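Chapter 7
Stores, Stock and the Ordering of Small Parts

7.1 Purpose of the chapter

Chapter 6 dealt with goods made for sale. The present chapter deals with goods that a business holds for its own use: cables, straps, bins, fixings, cleaning materials, stationery and spare parts. Such goods are called consumable stores. They seldom appear as a separate line in published accounts, and in many small firms they are written off on the day of purchase. The cost of holding them badly is nevertheless real. It falls mainly on labour time, in searching, and on duplicate purchases.

By the end of the chapter the reader should be able to draw up a stores list, set a reorder level for each line, and decide which lines do not need one.
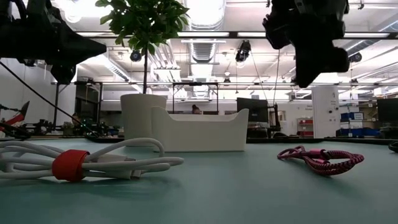 Siiri Kalniņš

7.2 Classes of stores

Consumable stores are divided in this book into three classes. Class A lines are those whose absence stops work. Class B lines are those whose absence slows work. Class C lines can be bought locally within a day and are held only for convenience. The class depends on the use made of the item and has no fixed relation to its price. A fuse may be a Class A line and a desk a Class C line.

Items that are returned after use, such as extension leads and loose cables, are a frequent source of error. They are neither consumed nor fixed in place. They should be entered on the stores list with an issue column and a return column, and should be tied or strapped before they go back on the shelf. A cable returned in a tangle is commonly passed over by the next user, who draws a second one.

7.3 The stores list

The minimum entries for each line are: item name, class, unit of issue, place of storage, quantity held, reorder level and supplier. The unit of issue must be stated. If screws are bought by the box and issued by the handful, the quantity held cannot be checked against the list, and the list will be abandoned.

The worked case used through the rest of the chapter is Stivside, a repair workshop supplied mainly by the wholesaler Sakalauskas from its depot at Niltarville. At the first full count, in July, the stores list had 341 lines. Of these, 107 were Class A and 146 were Class B. The remaining 88 were Class C. Total recorded issues for the previous year were 2,285.

Two points follow from these figures. First, the mean number of issues per line was 6.7, so that most lines moved less than once a month. Secondly, a mean of this kind conceals a wide spread. A small group of lines accounted for the greater part of the issues, and these were not all in Class A. The spread is taken up in 7.6.

7.4 Containers and labelling

Open-fronted bins are preferred for small parts in regular use. The dipped front allows the contents to be seen and reached without moving the bin, and the level of stock can be judged by eye. Lidded boxes are better for parts spoiled by dust, and for lines issued less than four times a year.

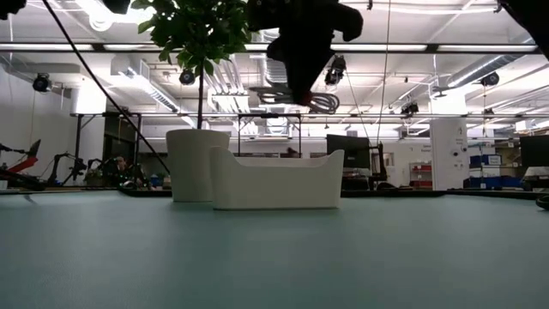

Fig. 7.1 Off-white plastic bin with cut-down front wall.

The label belongs on the shelf edge as well as on the bin. If it is on the bin alone, an absent bin leaves no record of what should stand there. Labels should carry the item name exactly as it appears on the stores list. Local names may be added in brackets.

7.5 Reorder level

The reorder level is the quantity at which a new order is placed. In its simplest form it is given by

R = (d × L) + s

where d is the mean daily use, L is the supplier's lead time in working days, and s is the safety stock. For Class C lines s may be set at zero. For Class A lines it should cover the longest delay recorded for that supplier, and the Cultden method given in Appendix 2 may be used where no record exists.

Suppose that a Class A line is used at a rate of 3 per day and that the lead time is 5 working days. If the safety stock is 6, then R = (3 × 5) + 6 = 21. An order is placed when the quantity held falls to 21.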